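Care of Household Textiles: Session 4 handout
Knits and what happens to them in storage

Rafsan Ekanayake
December
Reading time: 7 minutes

Last week dealt with woven cloth. Today is about knits, and mainly about the months when they are not being worn. Please read the notes on fibre from Session 2 before Friday if you missed them.

1. How a knit differs from a weave

A woven cloth has two sets of threads crossing at right angles. It gives a little on the diagonal and hardly at all along the thread. A knit is made of loops, each one held by the loops above and below it. When you pull a knit, the loops change shape before the yarn itself is put under strain. This is where the stretch comes from, and it is also why a knit loses its shape more easily than a shirt does.

Recovery is the word for how well a fabric goes back after stretching. Wool recovers well. Cotton recovers poorly unless it is washed. Acrylic recovers well when cool and badly once it has been overheated, and an overheated acrylic jumper will stay limp for good.

2. Hanging and folding

A heavy knit on a hanger pulls on its own shoulders. The Trurolton samples (the set in the grey box) were left on wire hangers for 40 days. The cotton ones grew longer in the body, and all of them had points at the shoulder. The folded set kept its length but had creases. 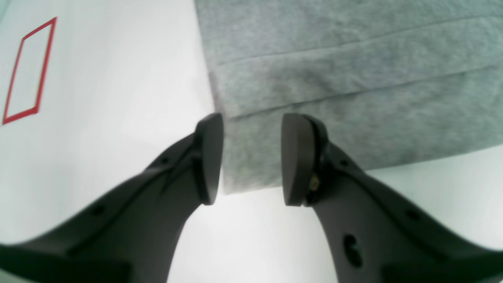
Creases in a knit are less serious than creases in linen, as the loops can be eased back with steam. They still matter over long periods. A fold puts the outer face under tension and presses the inner face together, and dust tends to settle along the edge. Grey mottled knits are awkward to check for this, as the lighter and darker flecks hide a faint soil line well. On the folded cloth shown, the two long dark lines could be creases or the edges of layers, and you would need to open it out to be sure. Do that before you write anything on the record sheet. Refold in a different place each time, and put a roll of acid-free tissue inside any fold that will be left for a season.

3. Before storing

Always store clean. Moth larvae will eat plain wool, but they do much better on wool with sweat or food on it. Cotton is not eaten by clothes moths, though it can be damaged by silverfish if it has been starched.

Let the piece dry flat and leave it another day after it feels dry. Thick ribbing at cuffs and hems holds water longest.

Use a box with a lid that fits. Cardboard is fine if it is lined. Plastic is fine if the room is dry. Cedar blocks have a mild effect at best and fade within a year — do not rely on them alone.

4. Testing stretch by hand

Lay the fabric flat and let it rest. Mark two points with pins, measure between them, stretch gently, hold, and let go. Measure again after one minute. We do this across the width first and then along the length. The Mfaume method in your reader uses a hanging weight of 600 grams, and its results cannot be compared directly with ours.

Take hold of a small amount only. A wide grip spreads the load and gives a reading that is too low.

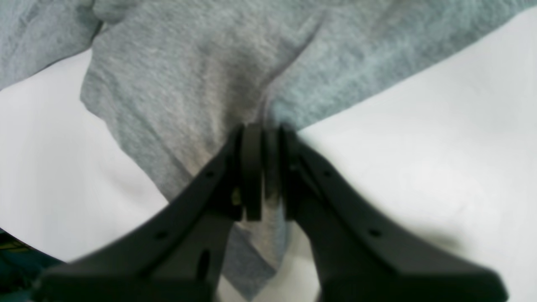 Fig. 2. Grey knit held by a small pinch, with the fabric spread on a white surface.

Write down the fibre, the direction of the stretch and both measurements. If the piece has been washed in the past week, note that too.

5. For next time

Read chapter 11 of Drustis, leaving out the section on dyes. Bring one knitted item of your own that has lost its shape, washed, with the care label still in if there is one. Anyone without a suitable piece can borrow from the Tevska drawer, but sign for it.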